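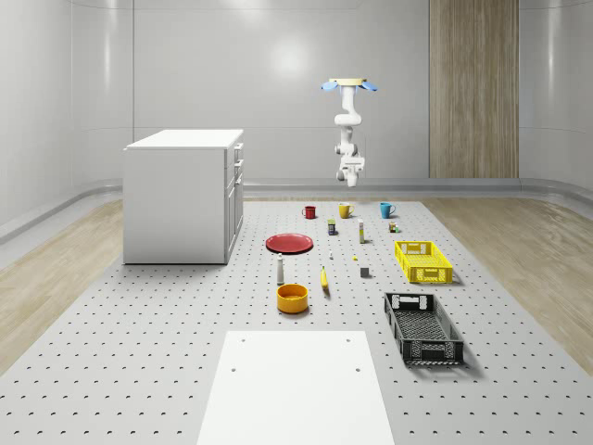
Jaruline opens its simulation lab to visitors on May 26, 2026

Hi everyone, Ladi Chukwu here. I run the simulation group at Jaruline, and I've been looking forward to writing this one for months! We're opening our doors for an afternoon of live demos, and you're invited — customers, students, neighbors, anyone who has ever wondered what a robot arm practices on before it gets near a real shelf.

The short version is that our arm practices on a computer. Our software, Storeo, builds a virtual room with a hanging arm over a big perforated table, then fills the table with everyday stuff: mugs, a bowl, a plate, a banana, a couple of open crates. You give the arm a tidy-up job and watch it work on the big screen. If it makes a mess, we reset and go again (you have no idea how much I love that button).

We held a small preview in April for our friends at Becerra, and they stayed two hours longer than planned. Most of that time went into arguing about the banana. It's a curved thing sitting right up against a round bowl, and everybody in the room had a different idea of where the gripper should come down. Bring your own opinion, we'll try it.

"I came to see the arm and ended up asking about the groceries," says Obinna Adebisi of Becerra. "The can, the little box, the puzzle cube, they're all things I have at home. That made it easy to follow."

Obinna also asked to see the table from a different side, so we've added a second view to the demo. From there the mugs line up on the right and the crates are over on the left, and you get a much better look at the gripper when it's down near the bowl. 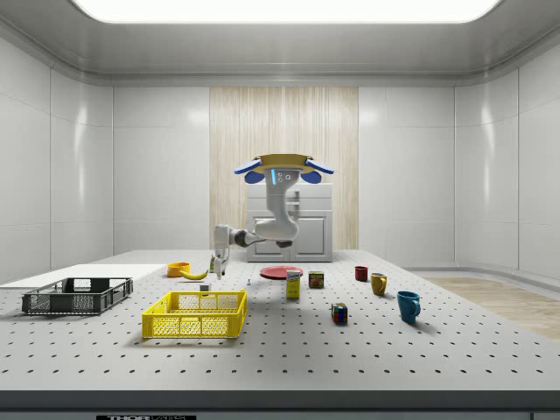 What's on the program

Doors open at 10. Demos run all day in groups, with a break for lunch, and each group gets to pick a job for the arm. We've set up 500 different table layouts in Storeo, so you shouldn't see the same one twice. Our partners at Risix will be there too, talking about how they plan their own trials.

How to come

Entry is free, just sign up at the Jaruline front desk or call extension 2596. Kids are welcome with an adult. Come say hi — I'll be the one next to the reset button!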